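Home News Features Workshop Standards Subscribe Contact

The Small Print on Small Arms

Shops are buying tabletop robots faster than they are writing rules for them. A few have started to catch up.

July 2020

The house rules at Anbridge fit on 3 sheets of paper, taped inside a cabinet door. They cover who may start a two-arm cell, what may be put in it and what gets written down afterward. The first version, dated January, was a single paragraph that said to be careful.

Anbridge does bench testing for companies that make small household goods. Most of its work is handling trials, where a product is picked up, turned, passed across and set down until somebody knows how it behaves. The arms are light and sit on one rail, close enough to reach each other. That closeness makes them useful for handovers, and it is also where most of the written rules apply.

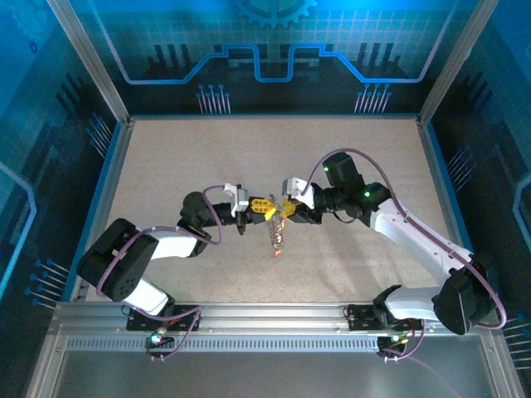 Standards for full-size industrial robots go back decades, and people in that trade know them well. They deal with fences, stop circuits and the force an arm can put on a human body. Bench arms raise a different set of questions. One arm can pull against the other. A cable can snag on a joint. A part that dangles can swing into a place the program did not plan for. None of that is likely to put a person in the hospital, but it can ruin a gripper or a week of results.

Vudusell, a consulting outfit that writes procedures for small labs, suggests starting with the shared zone. That is the space both arms can enter. Its advice is to name one arm as the giver and one as the taker before each handover, and to hold both still for a set time once both have a grip. Anbridge uses a pause of 31 hundredths of a second. It tried longer ones and found the operators got impatient and switched the pause off.

Speed comes next. The limit in the shared zone is 60 millimeters a second, whatever the arms are allowed to do elsewhere. New programs run at half that until someone has watched a full cycle from start to finish.

Then there is the matter of what goes between the fingers. Rigid blocks are easy to write rules for. Keys, chains and anything else that hangs are harder, and the Anbridge sheets give them a page of their own. The item has to be held by its stiffest part. The loose end has to be allowed for in the height of the move. If it touches the table, the arms may not travel sideways until it has been lifted clear.

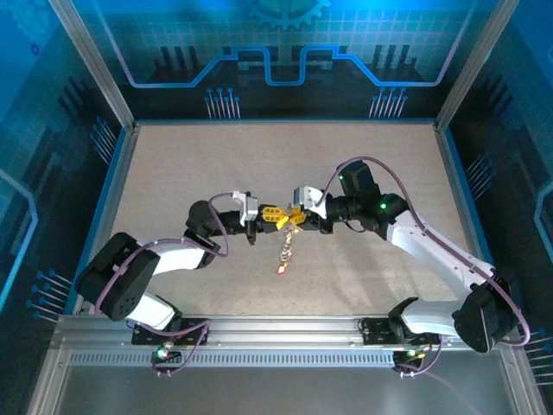 Two arms at a yellow plastic piece, with a chain and tag hanging below it.

Not everyone likes the page on hanging items. Dixit, a parts supplier that runs a similar bench, thinks it is too strict and leaves the lift height to the operator. Its own rules put more weight on cables – where they are tied, how much slack they get and how often they are checked. Dixit replaces every arm cable after 325 hours of running, worn or not.

Both shops agree on record keeping. Each run gets a line in the log with the program version, the item and the reason for any stop. A stop with no reason given is treated as a fault, and the cell stays down until someone fills in the blank. Operators grumbled about it at first. The logs are now the first thing new staff are told to read.

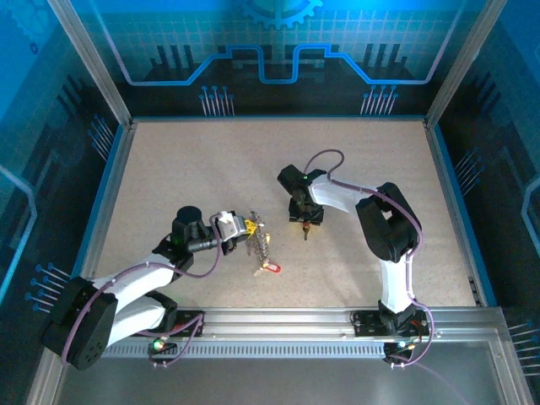

Isier, a buyers' group for small labs, is collecting rule sheets like these and hopes to put out a common draft. The hard part is wording. One lab's "handover" is another lab's "transfer," and some use the term "drop" for a planned release as well as an accident. The draft has a page of definitions so far and not much else.

For shops that can't wait, the group's advice is to write down what the best operator already does and have a second person follow it word for word. Wherever the second person has to ask a question, a line is missing. Anbridge did this in the spring and added a section on restarts after a stop – which arm lets go first, and who says so.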